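Workshop notebook, Dotby site
Entry for 9 October 2021
Subject: adhesive trials for the Skarnitz bindings, continued

The bench was opened at the usual hour. The purpose of the session was to complete the peel tests left over from September and to decide which paste is to be used on the remaining volumes of the Skarnitz parish registers. The registers were received with the spines already detached, and the boards have been stored flat under weights since then.

Three pastes were under comparison: the wheat starch paste made up in the workshop, the methyl cellulose mixture at the strength used last year, and a blend of the two. Strips of the same cotton cloth were pasted to offcuts of grey board, pressed overnight and left to condition on the rack. A total of 27 strips was prepared, divided equally between the pastes. One strip from the blend group was found to have been pasted with the grain running the wrong way and has been left out of the results. It is kept in the envelope at the back of this book and should not be thrown away, as the failure is an instructive one.

Results were as follows. The starch paste held best in every case, and on most strips the board gave way before the join did. The methyl cellulose strips came away cleanly with moderate force. The blend fell between the two and was less even than either. Two of the blend strips lifted at one end only, and the dried paste there was visibly thicker. The mixture had probably not been sieved a second time. Colleagues making up the blend in future are asked to sieve it twice and to record that they have done so.
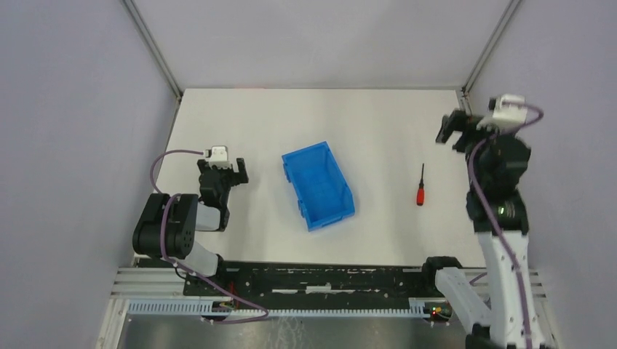 With regard to reversal, a damp blotter was laid over one strip from each group and checked at intervals of eight minutes. The methyl cellulose released at the first check. The blend released at the third. The starch paste needed five, and some of the surface of the board came away with the cloth. This matters for the Skarnitz volumes, where the boards are original and carry writing on the inner face. It is therefore proposed that starch paste be used for the spine linings only, with a barrier layer of thin tissue, and that the blend be used wherever cloth meets the boards.

The volume known in the workshop as Oh (from the single legible word on its cover label) was examined again before closing. It has 127 leaves, two of them loose. The sewing is sound as far as the fourth gathering and broken beyond it. There is old animal glue on the spine, brittle and dark, which lifted readily with a bone folder after a short poultice. Under the glue a strip of printed waste was found, with part of a column of figures on it, among them 1,714. The strip has been left in place for the present. It should be photographed before any further poultice is applied, and the owner's wishes obtained in writing as to whether it is to be kept with the volume or mounted separately.

Humidity in the drying cupboard was higher than is desirable throughout the morning. The door seal has perished along the lower edge. Until it is replaced, pressed work is to be left a further night before handling, and the dial is to be read at the start and end of each session.

Supplies. The Vendex blotting paper is nearly finished and the last packet is of a lighter weight than the previous ones. It cockled under the poultice and is suitable only for interleaving. Heavier stock is to be requested. The fine tissue is adequate for the spine linings but not for the leaf repairs as well.

Outstanding:
Repeat the blend strips with paste sieved twice.
Photograph the printed waste in Oh.
Cut new linings for the second and third volumes, grain to run head to tail.
Replace the cupboard seal.
Return the borrowed nipping press once the present boards are out of it.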